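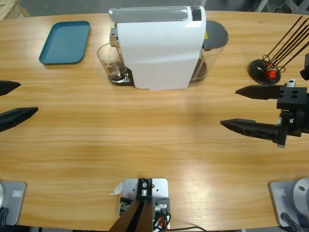

The drip tray is the removable vessel fitted beneath the outlet of a coffee machine, drinks dispenser or beer tap to collect spills and rinse water. Most consist of a shallow basin and a slotted or perforated cover, often called the grate or grille. On domestic capsule machines the tray sits at the base of the housing and doubles as the cup stand, so that a clear glass cup can rest on the metal grate directly under the dispensing head. Commercial trays are larger and are usually plumbed to a waste line.

## History

Early trays were plain tin pans set under urns in railway refreshment rooms. The Drornell works at Cillby listed a fitted tray with a lift-out grate in its 1906 catalogue, in four sizes, and sold it mainly to hotels. Enamelled versions followed. Plastic basins became common once household espresso machines reached department stores. 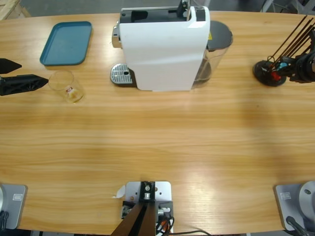
Capacity varies with the type of machine. The Tello domestic range used a basin holding 35 millilitres — small enough to need emptying daily in a busy kitchen — while the Tonivia café models had a stainless steel tray 22 centimetres wide with a drain at the rear. Some basins carry a coloured float that rises through the cover when the tray is nearly full.

## Care

Coffee oils and milk solids collect in the corners of the basin and can turn mouldy if left. Manufacturers generally recommend washing the basin and cover separately in warm soapy water. Scale on metal grates is removed with diluted citric acid or white vinegar.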